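Hand-held gripper or leader arm for teaching a pick? (long, sorry)

Forum: Home and Small Shop Robotics > Teaching and Demos

skivby_dan
Hi all, I've been lurking since December and finally have something to ask. I'm trying to teach a small arm to pick up snack packages from a table and set them in a tray. Nothing fancy! I started with a leader arm (the little twin you move with your hand while the real one copies you) and I got 150 demos in before my shoulder gave up on me. Then I switched to a hand-held gripper with a camera on it, the kind you just carry around and squeeze, and wow, it's so much quicker.

But now I've got two piles of demos that don't look alike at all. With the leader arm my approaches are slow and kind of wobbly. With the hand-held one I come swooping in like I'm grabbing chips off the counter. Do I mix them? Throw out the old ones? And how far back from the bag do you all start recording?

touran_a
Don't mix them yet. Train on the hand-held ones alone and see what you get, then add the leader arm ones and compare. I did it the other way around with my Kalholm arm and spent two weeks not knowing which half was hurting me.

On the swooping: slow down. I know it feels silly to move slowly when you're just holding the thing in your hand, but your arm has a top speed and your elbow doesn't care about it. I count "one Mississippi, two Mississippi" in my head on the way in (my kids think I'm losing it).
- Touran Ansari

michiels_fan
Gonna disagree with Touran a bit. I recorded 1332 demos at my normal hand speed and just stretched the timing afterward before playing them on the arm. Worked fine for boxes. If you force yourself to go slow you get all these tiny corrections and hesitations, and the arm learns to hesitate too. Mine used to stop dead over the table like it forgot why it came into the kitchen.

touran_a
Boxes, sure. Try it with a soft bag, where the whole thing shifts when a finger brushes it. Stretching the timing doesn't make the bag move any slower.

michiels_fan
OK, fair, I haven't done bags.

darren_lightfoot
Darren Lightfoot here, I mostly do this for a packing bench at Sestside, so take it as one shop's opinion. For start distance I like to begin well back, with the fingers open and a good stretch of bare table between them and the package. If every demo starts right on top of the bag, the arm has no idea what to do when it wakes up anywhere else. Vary it, too. Come in from the left, come in from the right, start a little crooked on purpose.

Something like this for a starting view, with the fingers low and the yellow bag way out ahead of the left one: 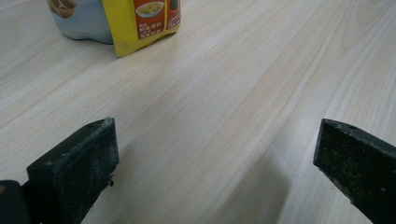 Reply #7, darren_lightfoot (continued, hit post too soon)

From a start like that you've got a real decision to make in the demo. The yellow bag overlaps the pale bluish-gray thing next to it, so if you head straight in with the fingers wide there's a good chance you'll bump the neighbor. I'd swing a little to the right first, square up, and then close on the yellow one. Do that on purpose and do it the same general way each time. If half your demos go right and the other half squeeze in from the left, you can end up with an arm that splits the difference and pokes the bag in the middle.

Also, wipe your fingers and your lens now and then. Finger pads get dusty and then you wonder why things slide.

skivby_dan
Oh man, the left/right thing is exactly what mine does. It goes straight up the middle and gives the bag a little shove. I thought it was my calibration!! I spent a whole evening on calibration.

So if I pick "always go right," am I stuck when there's something in the way on the right?

darren_lightfoot
Record those too, just make it clear-cut. Blocked on the right, go left. Open on the right, go right. It can pick up on a rule like that. It can't pick up on your mood.

touran_a
Agree with all of this except I wouldn't be so strict. The policy I'm using now handles two ways in just fine, and I have demos going both directions. Depends what you're training, so say which one you've got, Dan. If it's a plain average-the-motions setup then yes, do what Darren says.

skivby_dan
It's about as plain as they come, so I'll go strict. How many do I need, though? I saw a post where a guy had 1571 and I nearly closed the laptop.

michiels_fan
For one tray and a few packages? Way less. I stopped seeing any change after almost 900, and a lot of mine were basically the same move over and over. I'd do a small batch, run it, watch where it messes up, and record more of those spots.

touran_a
Look at that, we agree on something.

skivby_dan
Ha! OK, plan is: slow-ish hand, start far back, go right unless it's blocked, leader arm demos go in a separate folder for now. I'll try it after dinner and post how the first batch runs.

darren_lightfoot
Keep the failed runs too and label them. You'll want to look at them later.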